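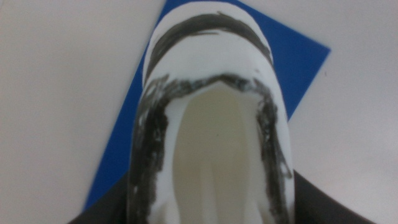
About us

Hi, and welcome! I'm Wendell Hutchins, and I run the Flistthorpe lab together with Ashton Tautahi. We're a small robotics group and we work on one question that sounds easy until you try it: how do you get a robot arm to put a thing down where you want it, the right way round, when all it has to go on is a few people showing it how?

We didn't start with shoes. We started with blocks, like everybody does, and blocks were kind to us. You can set a block down a quarter turn off and it still looks fine, so our early numbers were lovely and didn't mean a whole lot. Ashton got fed up with that (I was still enjoying the lovely numbers) and said we needed something with a front and a back. A shoe has a toe and a heel, it's long and narrow, and it has a big opening that looks very different depending on where you see it from. Perfect!

So that's our main project now. We call it Siltetti. The method goes like this. A person guides the arm through the job, over and over, and we save what the cameras saw along with how the arm moved. Then we train a model to go from one to the other. Our twist is that we use 2 camera views and let the model decide, moment to moment, how much to trust each. The view from the wrist is great up close and pretty useless from far away. The view from beside the table is the other way around. Older versions of our code just glued the two together and hoped.
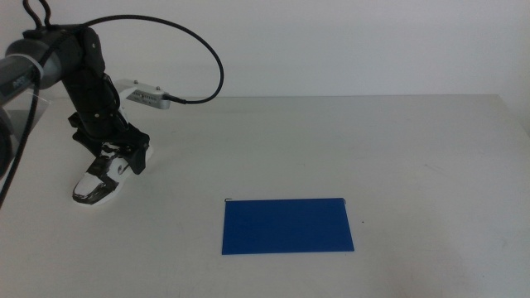
The arm over the table, with the blue target sheet.

Our result so far: we trained on 292 demonstrations, then ran 300 test placements with the trust part switched on and the same number with it switched off. Switched on, the arm was clearly better at getting the toe pointing the right way. It was only a little better at landing on the spot, and we'd hoped for more there. The write-up went on our site on 30 January 2024, and the failures are in it too. My favorite chapter, to be fair, is the failures. Most of them happen late, when the fingers are letting go and the shoe gets a small nudge.

What are we up to next? Stornholm, mostly. That's our name for the follow-on work, where the target can sit anywhere on the table and at any angle, and the person showing the robot is somebody who has never done it before. I'm a terrible teacher for a robot, by the way. My demonstrations wander all over the place, and Ashton's are so smooth that the model learns them in no time. We'd like it to cope with both of us.

We share our building in Ashby with a few other small groups, and we take on students every August. You don't need a robotics background. Some patience helps, and so does being okay with resetting a shoe on a table for most of an afternoon. If you'd like to visit, borrow our data or tell us we've got our statistics wrong, use the contact form. I read all of it, and Ashton answers the hard ones.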